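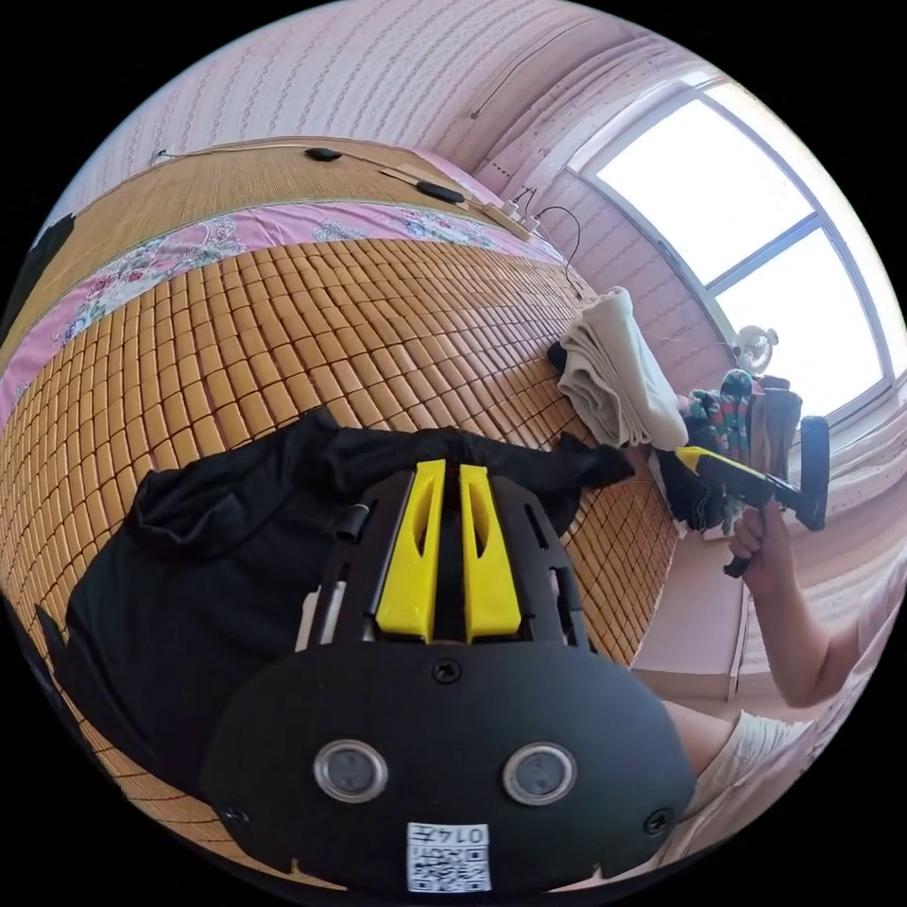

Ticket 426: Splitgerät Firden, Schlafzimmer, schaltet im Nachtbetrieb ab
Status: in Beobachtung
Eröffnet: 10. Oktober 2026

Fehlerbild
Innengerät läuft im Kühlbetrieb an, geht nach 50 Minuten auf Störung, Betriebs-LED blinkt 2-mal. Neustart über Fernbedienung möglich, Fehler kehrt wieder. Im Tagbetrieb unauffällig. Letzte Wartung im Juni, Filter damals getauscht.

Geprüft
Netzspannung am Außengerät in Ordnung. Kondensatablauf frei, Schwimmerschalter schaltet. Rohrfühler am Verdampfer gemessen, Wert passt zur Tabelle. Raumfühler driftet, Abweichung steigt mit der Laufzeit.
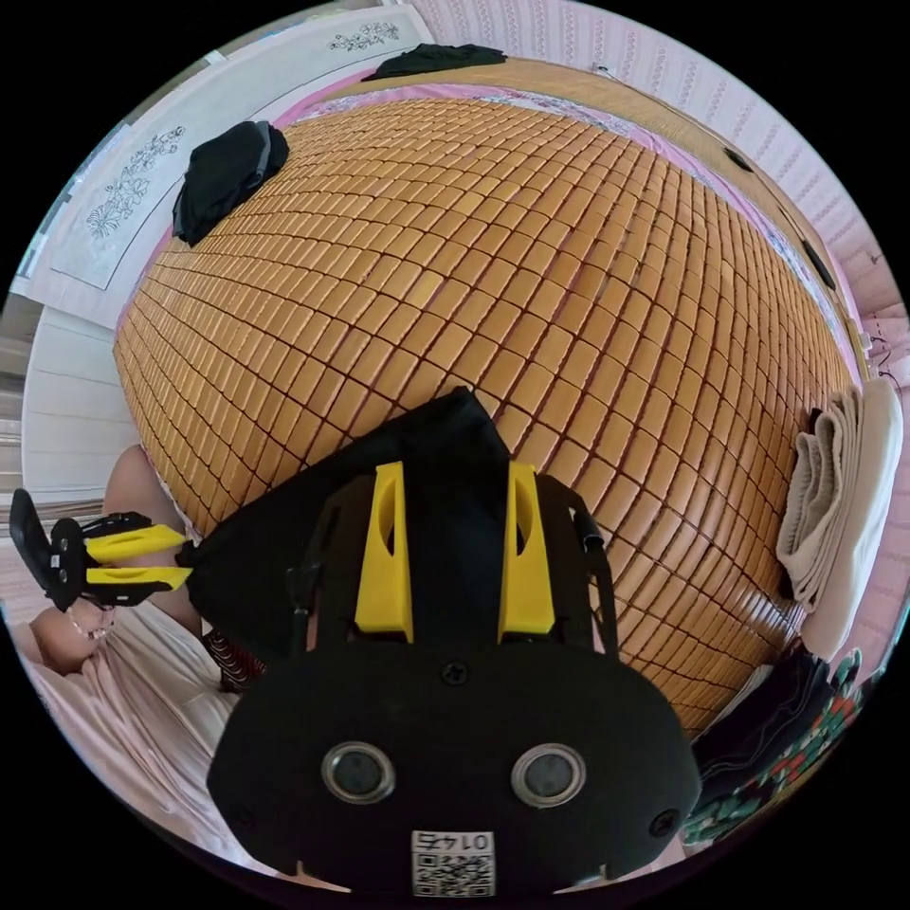 Maßnahmen
Raumfühler ersetzt (Lokum, 3000 mm Leitung, gekürzt). Stecker auf der Platine nachgesetzt. Fehlerspeicher über Histus ausgelesen und gelöscht. Firmware unverändert gelassen.

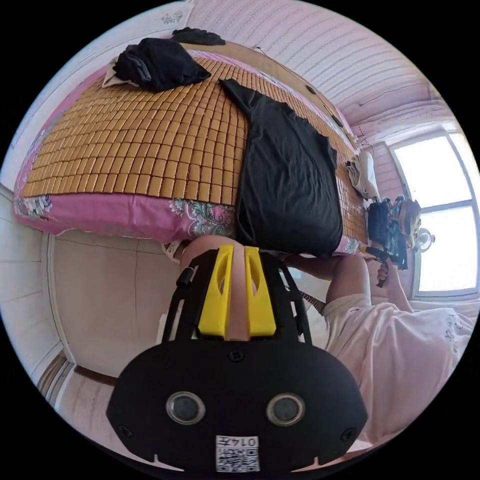 Offen ist noch die Luftführung. Die Lamelle steht im Nachtprogramm ganz unten, der Luftstrom trifft direkt auf die Liegefläche und wird zum Gerät zurückgeworfen. Der Raumfühler sieht dann zu kalte Luft. Eine Bambusmatte, wie sie dort auf dem Bett liegt, kühlt auch bei höherem Sollwert noch angenehm; Vorschlag daher: Sollwert anheben, Lamelle waagerecht fixieren. Parametersatz von Pongsiri angefordert, Antwort steht aus.

Nächster Schritt: Laufzeitprotokoll über mehrere Nächte, danach erneut auslesen.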